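Module 4: Comparing wrist cameras and two-finger grippers
Practical notes, August 2023
Prepared by Ayane Yokoyama and Chi-keung Tam

4.1 Purpose of the session

Each group runs the same disassembly approach with two grippers, the Stisten parallel unit and the Mudley linkage unit, and records how well the wrist camera supports the operator in each case. Arm and controller stay the same throughout. Only the gripper and its camera bracket are exchanged.

4.2 What the wrist view must contain

A usable wrist view shows both fingertips and enough of the workpiece to judge the line of approach. The work object is a desktop computer with its cover off. Set the start pose before closing the fingers on anything, and save one still per gripper.

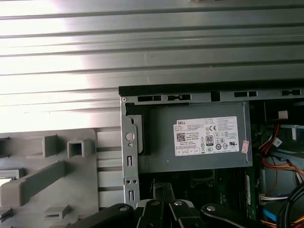 4.3 Reading the still

Check three points and enter them in the log sheet.

Fingers. Both should be visible at the bottom of the view, near the centre. Linkage grippers also show part of the mechanism, here an arm angled to the right and its pivot bolts. Note how much of the workpiece is hidden by it.

Glare. Bare metal is the usual problem. The ridged panel behind the chassis is washed out towards the left and duller near the right edge. Do not use a washed-out area for feature matching. Lower the exposure first, then move the lamp if needed.

Landmarks. Choose fixed features with hard edges. The slots in the frame rail and the label on the power supply are suitable. Wires are not, as they move when touched.

4.4 Procedure for the comparison

Run 14 approaches with each gripper from the same start pose. Stop short of contact on the first 4. Record the fingertip offset in millimetres and the time to alignment in seconds. Repeat the hand-eye calibration after every gripper change, even if the bracket has not been loosened.

4.5 Submission

Send the log sheet and both stills to Junpei Oda. Report the median offset and the full range for each gripper.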